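Microwave Cell FAQ – Setup, Upkeep and Small Repairs

Thu 26 January

I look after the microwave cell at Rakar, and I get the same handful of questions every time somebody new takes a shift on it. So I finally typed up my answers. If yours is missing, leave a note in the cell log and I'll add it.

What do I need on the table before I start?

The arm, the microwave, one plate and one burger. That's the whole cell! I keep the plate and burger on the side away from the open door, with plenty of clear table in front of them. Open the jaws wide before you bring the arm down toward the plate, then check the wrist view on your monitor. You want both fingertips showing and the plate sitting ahead of the gap. 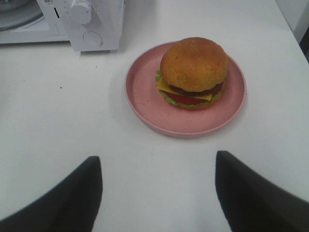

Wrist view with the jaws open and the burger on its plate.

Does the burger have to be dead center on the plate?

Nope. I stopped fussing over that back in August. Off to one side is fine as long as no part of it hangs over the rim. What I do care about is that the stack is straight, because a sliding top bun will mess up your grip every time.

How do I know the microwave hasn't crept out of place?

Bring the arm to the saved dial position at low speed and watch where the plate on the upper finger lands. It should meet the upper dial squarely. If it comes in high or low, move the microwave and leave the saved position alone – I can't say this loudly enough. We once had three different "corrected" dial positions in the project file (ours is called Kerby, if you're hunting for it on the drive) and it took me most of a week to sort out which one was real.
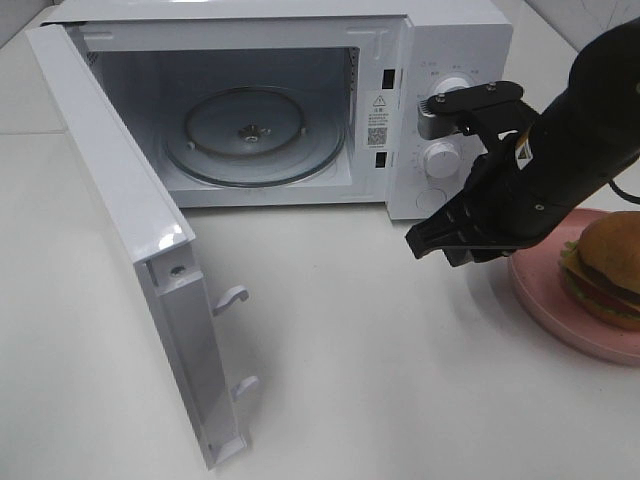 Reading time: 3 min

Which dial is the arm supposed to use?

Start with the upper one. Leave the lower one where you found it unless your run sheet says otherwise, and if you do bump it, write that down.

The gripper keeps slipping on the dial. What now?

Wipe the dial first, then the contact face. If it still slips, look at the two bolts that hold the flat plate onto the finger. They loosen up after a lot of turning, and you'll feel the plate rock if you push it with your thumb. Stop the arm and cut power to it before you put your hand in there, please. I snug the bolts by hand with the short hex key and then go back over both a second time.

How often should I check those bolts?

Every 800 cycles, and after any hard bump. The counter said 1,522 when I last wrote it in the log, so you can work out where we are from there.

Can I run with the microwave door half open?

Please don't. Swing it all the way out so the arm has a clear way in, and keep an eye on the two plastic hooks along the door edge. They're only plastic, and a finger that comes in too low on that side could catch one. When I'm teaching a new path into the oven I go in slow, stop with the gripper at the opening, and look at the lower finger against the floor of the cavity before I let it go any farther.
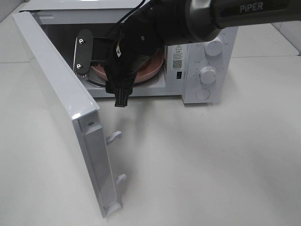 PiPER arm at the open oven, plate on the turntable.

What about the cable?

There's a loop of black cable at the gripper end, and it needs slack. Move the wrist through its full swing with the oven door open and watch the loop the entire time. If it pulls tight anywhere, stop and re-route it. Same goes for the little connector on the gripper body – give it a look at the start of your shift and push it home if it's lifted.

The turntable rattles. Is that a problem?

Usually the glass is just sitting crooked on its ring. Lift it out, wipe the ring and the floor under it, and set it back so it drops onto the hub in the middle. I do this once every seven days whether it rattles or not.

What can I clean the table with?

A damp cloth. Smudges and specks show up badly on white, and they show up in the wrist view too, so I wipe down before every session. No spray near the gripper!

Do these notes work for the Enden cell too?

Mostly, but check the bolt interval on their own sheet first. The Lục cell has a different gripper, so skip the dial section completely if you're over there.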